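Foltby Forums > Celebrity Chat > Weddings & Couples

Thread: Halima Oyewole's wedding special — did anyone make it to the end??

marzipan_jo
16 Jan 2025
OK so I stayed up way too late for this and I need to talk to somebody. Halima Oyewole finally put out the wedding special (the one she kept teasing all through the last season of Fuveck) and I am a puddle. The green dress! The grandmother walking her in! The vows where she forgot the second half and just started laughing! I have watched the vows 3 times already and I have work in the morning.

I will say the first twenty minutes drag. There's a lot of driving. But once they get to the house it's lovely, and the music is so good I went looking for the band and can't find them anywhere. If you know who they are please post it.

kettlecorn
Driving is being generous. It's a car commercial with a wedding stuck on the end. I like her, I've liked her since she was a nobody on the Ghasemi sketch show, but I thought this was a long way from her best. Why is the groom barely in it? He gets like 5 lines.

marzipan_jo
He's shy!! She has said this in every interview she's ever done. He didn't want to be on camera at all and I think it's sweet that he showed up for the vows and then basically hid behind the cake.

dot_and_dash
The band is a wedding band from her home town, her cousin posted about them. I'll try and dig it up when I'm home.

On the dress, I'm going to be the grump. I loved the color and I loved the sleeves, but I did not get the second outfit at all. The silver jumpsuit with the cape? For the dinner? She couldn't sit down in it. You can see her perching through all the speeches.

PlumTuesday
The jumpsuit was the best part and I will fight you. It's a callback to the finale of season two when she comes down the stairs and everyone at the party goes quiet. Same shoulders, same cape. I yelled out loud and scared the dog.

I got married in a courthouse in a coat because the heat was out, so maybe I'm living through other people here, but if I had her money I'd have had four outfits and a cape for each one. My sister did hers in January too and spent the whole day in snow boots with the dress tucked up into her belt, and to this day she says it was the most comfortable she's ever been at a party. I think people get so worked up over what's proper. It's a party, wear the cape.

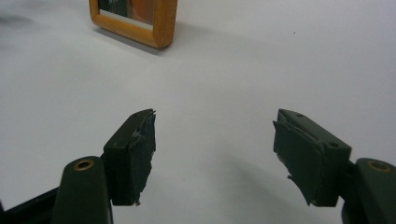
Anyway the thing I really wanted to ask is whether anybody caught who made the green one. The credits go by so fast. I paused and got as far as "gown by" and then the streaming thing covered it up with a box telling me to watch something else.

kettlecorn
Gritex. It was all over their page this morning. They only do three or four gowns a year supposedly, so don't get your hopes up about finding one.

PlumTuesday
Thank you! And no hopes, I just want to look at it while I eat lunch.

oldbayfan
Can I ask a dumb question, is this the same wedding as the one in the magazine? I thought they got married last summer.

dot_and_dash
Not dumb, I was mixed up too. They did the paperwork last summer with just the parents. This was the big party one with the vows.

kettlecorn
Which kind of proves my point. They were already married. So the crying at the altar is a bit much, no?

marzipan_jo
Oh come on. My parents renewed theirs after thirty years and my dad cried so hard he had to go stand in the parking lot. You can mean it twice.

kettlecorn
Fair enough, I'll give you the dad. I still think it needed an editor. Cut the drive, cut the drone shots, keep the grandmother. Grandmother can have the whole hour as far as I'm concerned.

PlumTuesday
Grandmother's toast!! "I didn't like him, and then he fixed my gate." I want that on a pillow.

oldbayfan
712 comments under the clip of the toast when I looked and every one of them is about the gate.

dot_and_dash
Home now. No luck on the band, the cousin took the post down. There's a trumpet case in the dancing bit with writing on it if anyone has a bigger TV than me.

marzipan_jo
Going back in. I'll check the trumpet case and report back — might be tomorrow though, I'm going to end up watching the vows again.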